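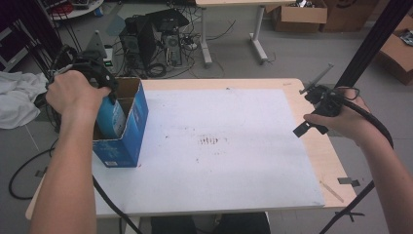

Blue outside, plain brown within: a cardboard box with its flaps open.

The Box It Came In

There is a loft in Totby that could hold a small family, and for the past eleven years has held the packaging of one. I know because it is mine. Somewhere past the water tank is the carton from a Bament kettle that boiled its last during my first marriage. The kettle went to the tip. The box is in excellent condition.

My excuse, when visitors put their heads through the hatch, is that one might need to send things back. This was my father's position too, and he never sent back anything in his life, including a jumper with one arm longer than the other, which he wore to two christenings. He kept the box for that as well.

Keeping boxes is a national pastime without a club or a newsletter, though it does have a trade. On 30 December 2010 I drove to an industrial unit behind the Totby bypass to meet Tyyne Vainio, who buys and sells empty packaging to collectors and was doing a brisk post-Christmas business with people whose wives had issued ultimatums. She had a fan heater under her desk and a queue at the door. One man had brought a carpet tube. She was kind to him.

"I can't do anything with tubes," she told me afterwards. "But you have to let them say what was in it."

Her best sale of the year was a box for a Pitano coffee machine, the early model with the orange lettering. It went for £429, and the buyer came from Antwerp by train to fetch it because he didn't trust the post. The machine itself can be had for £200 on a good day. I asked whether this struck her as odd. She said that plenty of people had looked after the machine and hardly anyone had looked after the cardboard, and then she looked at my shoes for a while.

The catalogue she works from runs to 1041 entries and was put together by Isauro Nava, a retired print buyer who spent much of his working life choosing cartons for Bakos, the cookware people. Nava is a tall, mournful man with opinions on glue. He grades a box from one to six, and in the time I have known him he has given a single six, to a casserole carton he had ordered himself. The lid has to lift under its own weight. The corners have to be corners. Tape is a matter he will discuss only with the door shut.
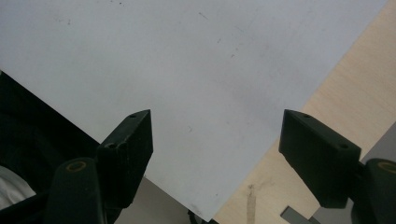

White is what ruins people. Every collector starts with brown, which forgives nearly everything, and sooner or later falls for something pale. In the spring of 2000 Bakos decided that its whole range would go out in white board, and Nava, who had argued against it in three meetings and a rather long letter, was told to see to it. White looks marvellous in the meeting. Then it meets a lorry. Even a sheet lying quietly on its own will gather faint smudges, a tiny dark speck near one edge, a short thin streak that might be anything, and once the eye has found the speck it can't be persuaded to look at the rest. Nava used to hold sheets up to the office window and turn them corner downwards, in the belief that a mark showed better on the slant. Bakos went back to brown the following March.

He still has the unused white stock in his garage, flat, between blankets. He calls it the snow. His car lives in the road.

I had hoped that one of them would tell me why we do it. Vainio thinks it is thrift gone wrong: we have paid for the box, or feel we have, and it seems rude to throw out a thing that did its job so well. Nava's view is gloomier. A box, he says, is the last time you liked the object. You carried it in, you cleared a space on the table, you opened the flaps slowly and there it was, smelling of factory. After that it was a kettle.

I put this to my wife, who has views of her own on the loft. She said that when her mother died they found a drawer of boxes nested one inside the next, down to something that had held earrings, and that it took the two sisters a whole afternoon to get to the end of it, and they put them all back afterwards in the same order. The drawer is at her sister's now.

So I went up with a torch and a roll of bin bags, meaning business. The Bament box was where I'd left it. I took it down to the landing and measured it, and rang Vainio, who said that for a kettle of that age she could go to four pounds, perhaps five if I still had the polystyrene.

I have both halves. I told her I would think about it.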